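Murkemik center to close back room while floor is cleared

The back room at the Murkemik community center will be closed to the public through the end of June so that stored equipment can be sorted and the floor cleaned, the center said. The front hall and the kitchen stay open during normal hours.

The room has been used for storage and small meetings since the center moved into the former Zurken offices 10 years ago. Groups that book it have asked several times for more open floor, and a notice went out in spring to all 194 registered users asking them to collect anything they had left there. The center said 121 replied.

Items that are not claimed will be offered to other groups first. Anything left after that will go to the Türkmen Street recycling point. Electrical items will be kept apart and checked before they are passed on.

Cables are to be dealt with at the start. Under the center's new rules, nothing may be left running across a walkway once a session is over, and leads must be coiled and tied before they go on a shelf. Stands will be moved to the wall side of the room.

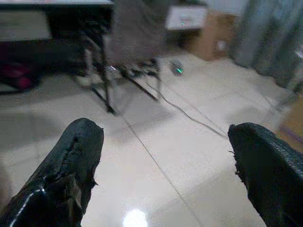
Cables around the foot of a metal stand on the tiled floor of the back room.

The tiles will be washed and the grout lines scrubbed once the furniture has been shifted. Stelteck, the cleaning firm that has the contract for the hall, will do the work over five days, starting at 8 a.m.

Groups with bookings in June can use the front hall at the same rate. Bookings for the back room from July on are being taken at the front desk, for up to 5 hours at a time.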